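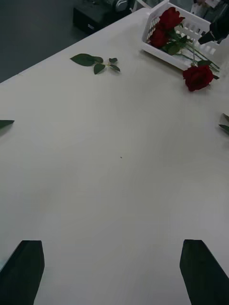
The second life of the kitchen table

By Jeanine Hendriks

When my mother sold her house in February, the last thing to leave was the kitchen table. The beds went first, then the cupboards, then the piano that no one of us could play. The table stayed until the morning of the keys, and we drank our coffee standing beside it, because the chairs were already in the van.

I took it home with me. It did not fit, and for 3 weeks we walked sideways to reach the refrigerator. My husband was patient for two of them. But I had started to ask other people about their tables, and I found that almost everyone has a story ready, and that they tell it quickly, as if they waited for somebody to ask.

A table for forty years

Gemma Sorrentino restores furniture in a former bakery behind the canal. She gets more tables than anything else. People bring them in after a death or a divorce, and they ask her to make the top smooth again. Then, halfway through the conversation, many of them change their mind about one corner.

"They say, please do everything, but leave that piece," she told me. "A burn from a pan, or the place where a child pushed a fork in the wood. I put tape around it and I work until the tape."

She charges less for this than she should, I think. A complete table takes her 15 hours when the legs are good. When the legs are bad she does not want to say how long, and she laughs and goes to look for her glasses.

The oldest one in the workshop during my visit belonged to a family of eel fishers. It had a drawer at each end, one for the bread and one for the bills. Gemma opened the second drawer for me and it still smelled of tobacco. She had been asked to remove the smell too, but she had not yet begun with it.

Where we put our elbows

Wilma Van Rooij has studied the household for most of her working life, and she is a little tired of the word "heart." Every magazine calls the kitchen table the heart of the home, she says, and she asked me in a friendly way not to do it. So I will not.

What interests her is that the table has lost most of its old jobs and was given new ones. In her grandmother's house it was used for plucking chickens, for ironing with a blanket under the sheet, and once, in a hard winter, for a birth. Eating was a short activity between the others. Now we iron somewhere else, or not at all, and the chicken comes without feathers. But the school books came, and after that the laptop, and in many homes the table is an office until six o'clock, when somebody sweeps it clean with the arm.

She has noticed also that families sit in fixed places, even when nobody gave them out. A guest who takes the wrong chair creates a small silence. I tried this at home by sitting in my son's place, and he stood next to me with his plate until I moved.

The size is another matter. New apartments are built with a kitchen along one wall, and the table must find a place between the couch and the balcony door. Teun Van Acker sells tables at Trendine, and he sees couples come in with a piece of string. They have knotted it at home to the length that is possible. "Then they fall in love with one that is 40 centimeters too long," he says, "and they begin to pull at the string."

He sells many folding models, and also round ones, which he does not like so much himself. At a round table you can never push it to the wall, and so you pay for a side that you cannot use. But it is good for five people, he admits, and five is a difficult number.
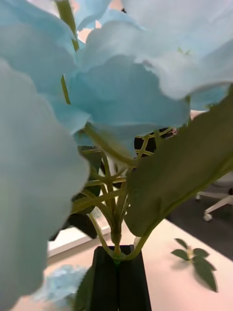
What belongs in the middle

On this subject I heard the strongest opinions. Wilma's mother kept the middle of the table for the lamp, and later, when the lamp moved to the ceiling, for a bowl of fruit that was not to be eaten before Sunday visitors had seen it. Gemma puts nothing there. Teun has the salt, the pepper, and a pile of mail that he moves to the stairs and back again.

Flowers are the classic answer, and there are rules for them which are older than all of us. They should be low enough to see each other over them. They should not smell stronger than the soup. Artificial ones were a shame in my mother's circle – you could have them in the hall, but never where people ate. I have become milder. An aunt of mine had silk roses on her table for years, and she washed them in the sink every spring with dish soap, and I remember them better than any fresh ones.

Ostap Antoniuk, who cooks for a living and eats at home only 2 evenings in the week, wants the middle free for the pot. He grew up with one big pot and everybody reaching. When he and his wife bought their first table they measured it with their arms, sitting opposite each other, to be sure that both could come to the ladle. The seller thought they were having a quarrel.

My mother's table is now with my niece, who has a bigger kitchen and a saw. She took a piece from each leg so that her old chairs would go under it. I was not happy when I heard this. Then I was invited for dinner and my knees fitted very well.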